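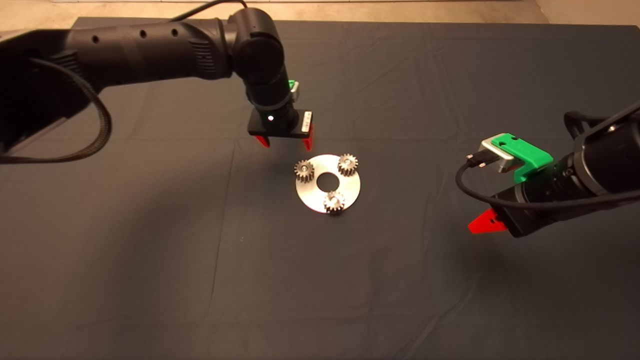 What is a spur gear?
A spur gear is a toothed wheel or short toothed cylinder whose teeth run straight and parallel to its shaft. It is the simplest kind of gear, and it passes turning movement between two shafts that lie side by side.

Gears and Plates
Jimham Collection of Small Mechanical Parts - Gallery 6

The Jimham Collection brings together small parts from clocks, pumps, workshop tools and teaching models. It is kept at the Dalen study room and is open to schools, colleges and members of the public by appointment. The collection holds more than 1000 parts, most of them no larger than the palm of a hand. Gallery 6 is concerned with metal gears and the plates and disks on which they are laid out for study.

Disk and three spur gears
Round silver-coloured metal disk with a hole through the middle. Three small toothed gears rest on it, each with a narrow bore. The lowest sits slightly over the rim.

Teeth and bore
The bore is the hole that receives the shaft. On a gear of short, cylindrical form the teeth occupy the whole of the outer wall, and visitors studying such a part are asked to look at the top face first and the teeth second. Wear is usually easier to find on the flanks of the teeth than at their tips.

Surface and finish
Brushed metal shows its finish best under even light. Polished faces return a bright highlight and the gaps between the teeth fall into shadow, so a part may look lighter or darker according to where the viewer stands. The catalogue therefore records finish in plain terms (bright, grey, dull) and leaves finer judgements to the reader.

The table covering
Parts are studied on plain dark cloth. A woven covering holds a small gear where it has been put down, protects the edges of the teeth from a hard surface, and makes pale metal easy to see. Patterned cloth is not used, and neither is anything with a deep pile, in which a small part can catch. Light creases are of no consequence. A deep fold should be smoothed by hand before any part is set down, as it may tip a gear onto its side. 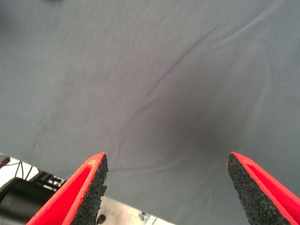

Cloths are shaken out of doors at the end of each week and washed without softener, which can leave a film on bare metal. A cloth that has picked up filings is withdrawn and is not returned to the tables. Replacement lengths are cut in the study room and left unhemmed - a raised hem has much the same effect as a fold.

Placing and lifting
Gears should be lifted by the outer edge and lowered flat, with the bore upright. Where several are placed on one disk, it is good practice to leave a clear space between them and to keep the centre hole open. A gear that overhangs the rim should be moved inwards before the disk itself is lifted.

Bare metal marks readily. Visitors handling parts directly are asked to wear the cotton gloves supplied, and to return each part to the cloth when it is not being examined.

Notes on the catalogue
The present arrangement of the galleries follows the handlist prepared by Elisa Colombo, which sorts parts by form and not by the machine they came from. Under this system spur gears, helical gears and bevel gears are listed separately, and disks, washers and backing plates share a single section. The Toledo and Kulov groups were added to the handlist in November and are now numbered in the same sequence as the rest. Readers using the older list should note that 27 entries have changed their numbers. A table of old and new numbers is available at the desk.

Dimensions are given in millimetres. The number of teeth is recorded for every gear in the catalogue, together with the diameter of the bore where it could be measured without strain on the part.

Use of pictures
Pictures on this page may be used in classroom teaching without charge. Requests for printed use should be made in writing and should give the gallery number and the title of the entry. Files for print are supplied at 300 dots per inch.

Visiting
Appointments are required for all groups. Bags and coats are left in the lobby, and pencils only are permitted at the tables. Magnifiers are provided.

Page last revised 29 Jan 2020

Previous: Gallery 5, Springs and Catches
Next: Gallery 7, Shafts and Collars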